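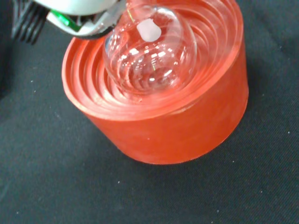

Digest 48, message 4 of 4

From: Stikthorpe household swap list
Subject: Re: Red tub with the rings inside

On Friday a member in Tamthorpe wrote:

> I picked up a box of odds and ends at the hall sale and there was a
> red-orange tub in it, round, with ledges going down on the inside like
> a funnel with steps. No lid, and I couldn't find a maker's name. My
> sister reckons it's from a set of nesting cups. My neighbour says it's
> for the garden. Has anyone had one, and what did you use it for? I
> don't want to throw it out if it belongs with something.

I have one much the same and can't tell you what it was sold as either. Mine came with a carton of kitchen things from the Fung clearance and had nothing written on it. I keep it on the sewing table, on a piece of black cloth, and the clear glass ball sits in it.

The ball is the reason I kept the tub. It used to live in a saucer and rolled out whenever the table was bumped. In the tub it drops down to the inner rings and stays put. The colour is good too - you look through the glass and the rings go all bent and swirly, bigger than they are. My grandson likes to turn his head from side to side over it.

A few practical points if you want to try yours the same way.

Wash it first. Dust collects on the ledges and a cloth doesn't get into the corners. I use an old toothbrush and warm water with a drop of dish soap, then leave it upside down on the rack overnight.

Try the ball before you settle on it. A small one goes too far down and is a nuisance to get out. Mine stops with the top half clear of the inner rings, so I can lift it with two fingers.

Keep a glass ball out of direct sun. Mine was on the windowsill for a summer and I moved it after reading about scorched curtains. The sewing table gets no sun after breakfast.

I put it on dark cloth so it won't slide, and because pins show up on it. Any offcut of heavy fabric would do.

As for nesting cups, I had a Cimora set when the kids were small and those were smooth inside, so I don't think it's one of them. I can't speak for the garden. If somebody has the rest of whatever it belongs to, I'd like to hear as well.

If you decide against keeping yours, I'd take it for buttons - postage from Tamthorpe can't be much.

2 replies | 0 shares

Stikthorpe Household Swap List, PO Box 2135. Write to the list owner to change your digest settings. Back to top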